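Workshop notebook -- November

Carrying on from the last entry. The wheat paste batches are finished and I'm moving to the methyl cellulose and the two starch blends. This is for the Candineck ledgers, the ones with the loose spines and the brown water line across the bottom third of the text block. Notes are for me and for whoever picks up the bench after me, so if something looks obvious, skip it.

8:40 am

Turned on the hot plate and put the glue pot in its water jacket. Humidity in the back room was higher than I like after all the rain, so I left the dehumidifier going and kept the door shut. The blotters I'd stacked yesterday had picked up a slight wave along the short edge. Swapped them for dry ones from the cupboard and put the wavy ones under the big board.

Ledger 2 is the worst of the lot. The sewing is sound from the middle to the back but the first sections have gone at the fold, and someone has been over them with pressure-sensitive tape at some point, probably more than once. The carrier comes away easily. The adhesive does not. It has gone the colour of strong tea and sunk well into the paper.

Tried three things on the tape residue, on a blank leaf at the back that had the same tape on it:

Crepe eraser. Takes off the sticky layer on top, does nothing for the stain. Slow, and it roughs up the fibres if I lean on it.

Warm spatula. Good for lifting the last of the carrier. Have to keep it moving. Left a faint shine in one spot where I stopped to look at the clock.

Solvent on a swab, in the fume cupboard. Moves the adhesive but the iron gall ink on the facing page worries me. Not doing this on written leaves until I've tested the ink properly.

Decision for now: remove carrier, reduce the tacky residue with the crepe, leave the stain alone. It's ugly but it is not hurting the reading of the page. The library wants these to be handled in the reading room and they don't much care what colour the margins are.

10:15 am

Paste mixing. I'd been using the precipitated starch from the old Pfister tub and it ran out mid-batch, so the second pot is from the new Savar bag. They do not behave the same. The Savar thickens earlier and goes glassy before I expect it to. I took it off the heat too late the first time and got lumps that wouldn't go through the sieve. Binned it and started over with more water at the beginning, stirring the whole way.

Second go was fine. Sieved it twice through the horsehair, let it cool under a film of water, then worked it down on the board with a brush until it dropped off the bristles like thin yogurt. That's the consistency for the guarding. For the spine linings I want it stiffer and I'll hold some back before thinning.

Note on the water: still using the filtered jug. The tap out here is hard and I don't want it in anything that stays in the book.

11:30 am

Tissue tests. Tore strips of the kozo 15 mm wide, grain running with the fold, and put them on offcuts of old ledger paper in the same weight as the originals. One set with Savar paste, one with the methyl cellulose, one with the two mixed half and half. All pressed between polyester web and dry blotter under the small weights.

What I wrote down when I took them out after lunch:

Paste alone -- strong, sits flat, a bit crisp at the feathered edge. Folds well. A tide mark on one offcut where I had the brush too wet.

Methyl cellulose alone -- very soft, almost no change in the feel of the paper. Peeled when I tugged at it. Fine for a surface tear, no good on a fold that has to take sewing.

Half and half -- the one I'd use. Gives me time to place the strip before it grabs, and the fold stays supple. Slight curl toward the tissue side which went away under the press.

So the mixed adhesive for guarding the outer folios, and straight paste for the spine. Same as I ended up with on the Randard minute books, for what it's worth. I should have looked that up before spending a morning on it, but those were wove paper and these are laid, and I'd rather know.

1:50 pm

Guarded the first gathering of Ledger 2. Each folio laid open on the light sheet, edges brought together, strip on from the outside. The outermost one had lost a wedge at the tail and I filled it with toned tissue in two layers. The tone is a bit yellow beside the original. Next time mix in more of the raw umber.

Cut the guards a touch long and trimmed them after drying. Trimming first saved nothing and I had to redo two of them when the tissue stretched.

Swell is going to be an issue. Every guard adds thickness at the spine, and these cases were made snug. I can keep it down by using the thinner tissue on the inner folios, where there's hardly any loss, and saving the heavier one for the outside. If it still won't go back in the case I'll need to rebuild the joint, which I'd like to avoid. The original cloth is brittle and I doubt it will lift in one piece.

3:20 pm

Cleared the bench and wiped down. Brushes washed in cool water, shaped, hung to dry. Leftover paste into the fridge with a label, good for a couple of days if it stays clean. Small offcuts and the test strips sorted and put by for reference.
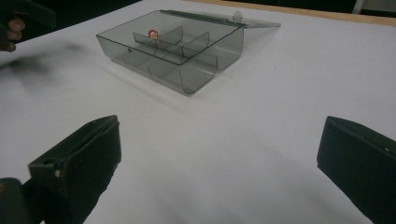

Supplies

Kozo, medium weight: last full roll is started. Order more before the spine linings.
Starch: plenty of the Savar. Write the new water ratio on the bag in marker.
Linen thread: the 1,000 m cone is fine for this job and the next.
Blotter: pack of 50 opened today.
Polyester web: getting grubby at the corners, cut fresh pieces.

For next session

Test the ink on Ledger 2 for water sensitivity, three spots, in the gutter where it won't show. Check the tape stain leaf again and see if the crepe has left the surface fuzzy once it's been pressed overnight. Guard the second gathering. Measure the spine before and after so I've got a real figure for the swell and can stop guessing.

Look at the endpapers -- there's a bookseller's ticket under the front pastedown that's lifting at one corner, and I want it secured before the board gets moved again.

Hot plate off, fume cupboard off, dehumidifier left on low.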